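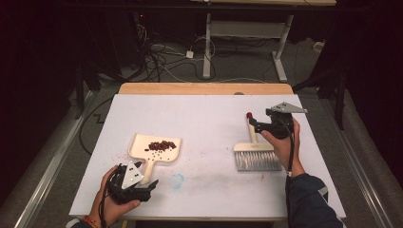 Table assistants, dry goods sorting and cleanup (part-time)

Stitico, Brutstead site
Posted 2019-07-03

Stitico is hiring table assistants for its dry goods room in Brutstead. The work is sweeping up, sorting and portioning beans, lentils and grains at a tabletop, and leaving the table clean for the next person. It is quiet, repetitive work and it suits people who like to finish one thing before starting another.

The positions are part-time and run through the end of April, with a possible extension. Shifts last 4 hours. You can take mornings or afternoons, but please choose one and stay with it, as the tables are shared and the schedule is made up a month ahead.

What you will do

Portion beans and grains from the storage bins into trays, following the sheet at your table.
Sweep spilled beans into a dustpan with a hand brush and return them to the correct tray. Anything that has touched the floor goes in the waste bin.
Go over the board a second time for stray grains. Small ones collect near the edges and are easy to miss.
Wipe off smudges and streaks with a damp cloth, then dry the surface before the next tray comes out.
Knock out the brush and empty the dustpan fully at every change of product. Lentils left in the pan end up in the next batch.
Write down the tray number and your initials when a tray is done.

What we ask

You are 18 or older and can sit or stand at a table for a full shift, with a break in the middle. You can use both hands for light work. You read enough English to follow a one-page work sheet. No experience is needed. Kitchen, bakery or warehouse work is useful but will not decide the matter.

Please tell us before the first shift if you have an allergy to legumes, wheat or sesame. All of these are handled in the room, and there is some dust when the bins are filled.

Wear long or short sleeves as you like, but closed shoes are required. Aprons are kept by the door. Bags and coats go in the lockers in the hallway.

What we offer

Hourly pay according to the Stitico site scale, paid every two weeks. Travel costs are paid from your second week. Coffee, tea and a hot lunch are included for anyone working a morning shift. New assistants spend their first 3 shifts at a table next to Siebe Michiels, who runs the room and will answer most of your questions. Those shifts are paid in full.

How to apply

Send a short letter or email to Pieter Lambrechts at the Brutstead office. A resume is welcome but a few lines about your last job will do. Include your phone number, the shift you prefer and the earliest date you can start. Put "table assistant" in the subject line.

We invite people to come in for an hour, see the room and try a tray. Joris Hoekstra will call to set the time. You will hear from us within a week of your visit, whatever the decision.

Applicants who wrote to us for the earlier opening in April may apply again and do not need to send a new letter. A phone call to the office is enough.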